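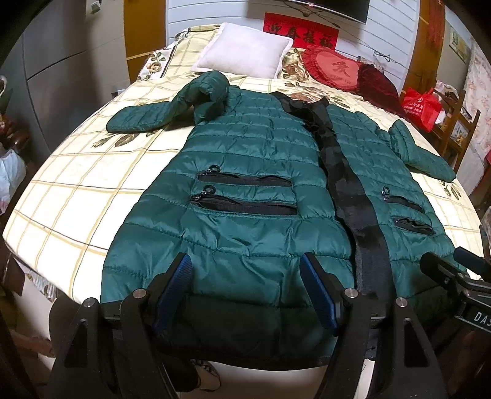
Notebook entry, Apr 17, 2026
Folding and Bedding Section, Trundstead
Entered by: Yaowalak Intarasuk
Read and initialled: Sakda Panyasiri

Purpose of entry. To record the present state of hand-held gripper work on quilted garments and plush bedding, and to set down the points raised by section staff concerning duties, hours and grading before the Zellura folding station is brought into ordinary service in June.

1. Garments

Work on padded jackets continues under the procedure agreed with Vichien Chareonsuk. The handler lays the jacket flat with the front uppermost, sets the sleeves outward and begins at the hem. Hems on quilted jackets are easier to hold than expected. The stitched channels give the pads an edge to close on. Hoods remain the difficulty. A padded hood keeps its own shape and springs back when released, and two of our handlers now prefer to turn it under by hand before taking up the gripper. This is permitted for the time being, but it must be noted on the sheet each time, so that the station is not credited with a step done by a person.

Pocket zips should be closed before folding. Mr Chareonsuk observed that an open pocket mouth will accept a finger of the gripper, after which the whole front panel comes up with it. He has asked for this to be added to the card at the bedside. Loose straps are to be left as they lie until the sleeves are in.

2. Bedding

Blankets are spread over a made bed and folded there, as they would be at a customer's address. Cushions and pillows stay at the head of the bed. The earlier practice of clearing them has been dropped at the request of the Maruder contract office, whose homes are not cleared for us either.

The chief trouble with plush is the second layer. When the pads close on a blanket they may also take up the quilt beneath, and the handler does not always feel it through the handle. Marcelino Vasconcelos has proposed a slower close over the last part of the travel. I have asked him to try it on plush only and to leave the setting for jackets unchanged.
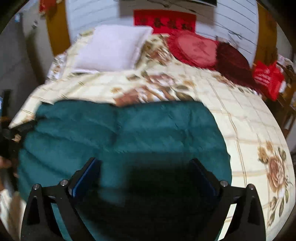
Plush blanket spread over the floral quilt, pads open above it.

Mr Vasconcelos further notes that the upper edge of a blanket is the better place to begin if the handler can reach it without leaning on the mattress. Several of the shorter staff cannot. No one is to kneel on a bed in order to use the tool. If the edge is out of reach, begin at the side and record that this was done.

3. Duties and hours

The section has folded by hand for as long as it has existed, and the change is felt. I set down here what was said at the section meeting in the words used, as far as my notes allow.

Duangjai Intarasuk (no relation to the writer in the line of work, though a cousin outside it) stated that the gripper makes her think about a fold she has done without thinking for years. She finds this tiring in a different way from an ordinary shift: her back is better and her head is worse. She asked that gripper sessions be limited to 2 hours with a proper break after, and that this not be counted against the daily figure. Mr Panyasiri agreed to both. The daily figure of 500 pieces continues to apply to hand folding and does not apply to gripper work at all.

A question was put on grading. At present a handler using the tool is paid at the hand-folding grade, while the person who checks the sheets afterwards is paid one grade higher. Staff regard this as the wrong way round, and I am inclined to agree. The fold that the station will be asked to follow is the handler's fold. A poor one cannot be put right on a sheet. The matter has gone to Mr Panyasiri with a request for an answer before the station opens.

It was also asked whether posts will be lost. The position as given to me is that the 12 present posts are kept through the first year, that eight of them move in part to minding the station and dealing with pieces it refuses, and that the remainder stay on hand folding for items outside its range. I was asked what happens after the first year. I have no information on that and said so.

Mr Chareonsuk asked that the handlers, and not only the office, be present when the station is first tried on padded garments. They will know a bad fold sooner than we shall. Agreed.

4. Equipment

Pads on the Ponce bench set are to be wiped at the end of each session. Lint from plush gathers in the ridges and the hold on smooth cloth suffers for it. The handle is heavy for small hands, and Ms Duangjai Intarasuk has been wearing a wrist support. I do not want this to become usual. Mr Vasconcelos will look into a strap or hanging line to take part of the weight — he doubts that a line can be used over a bed, but will report.

5. Outstanding

Card at the bedside to be reprinted with the pocket rule (Chareonsuk).
Slower close, plush only, with sheets kept apart from the main run (Vasconcelos).
Grading answer (Panyasiri).
Hood procedure still open. I should like to see it tried with the jacket face down before anything further is written into the card.

Search notebook entries
Enter keyword
Go

Recent entries
Refused pieces: who decides and who signs
Break times during gripper sessions, revised
Ponce bench set: pad cleaning and replacement
Fitted sheets, second attempt
Maruder contract: notes from the handover visit
Zellura station: floor space and walkways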